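Six house rules for simulated grasping, and why I love them

I've wanted to write this one up for ages, because it's my favourite bit of the job and I never get to talk about it at parties. We finally have a proper rulebook for our simulated grasping tests! It fits on one side of paper, it's taped up in both offices (Ostthorpe and Ikstead) and people use it, which still makes me absurdly happy.

Some background. Bundora is our set of test rooms, all rendered, all slightly odd. Ospina is the tool that fills them with objects and keeps the records. For a long while everyone ran things their own way, so a success rate from one desk meant very little at the next. One person called it a grasp when the fingers touched. Another wanted the thing lifted and held. Both perfectly sensible, and completely useless side by side.

So, rule one: write down what counts as success before you start. Ours is lifted clear of the surface and held for 6 seconds. If you want a different test, lovely, but give it a different name.

Rule two is to save the random seed with every run. All of them, including the embarrassing ones. I once lost a whole afternoon chasing a failure I could have replayed in a minute.

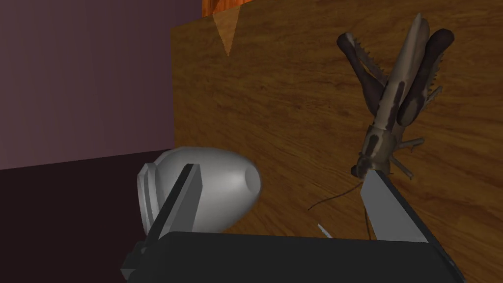 Rule three, and this is the one I go on about — keep awkward shapes in the set. Boxes and mugs flatter everybody. You want spindly legs, tapering bodies, ridged rims, things where the sensible place to grip depends on which way up they've landed. Our object list now stands at 149 and at least a third of it is properly annoying.

Rule four: vary the walls, floors and surfaces, and record which ones you used. Strange colours are welcome. A policy that only copes with a pale grey table has learnt the table.

Rule five: run at least 400 attempts before quoting a percentage to anyone, even over lunch. We argued for nearly 9 weeks over that number (I wanted more) and I've made my peace with it.

Rule six is to check the physics settings by eye. Friction and mass especially. If a toy insect weighs as much as a brick, your lovely graph is about bricks.

Next on my list is a shared format for failure notes, as "dropped it" covers far too many sins at the moment. Ikstead prefers a drop-down menu and I'm holding out for a free text box as well. I'll post the draft in October, once we've both tried it on a full batch.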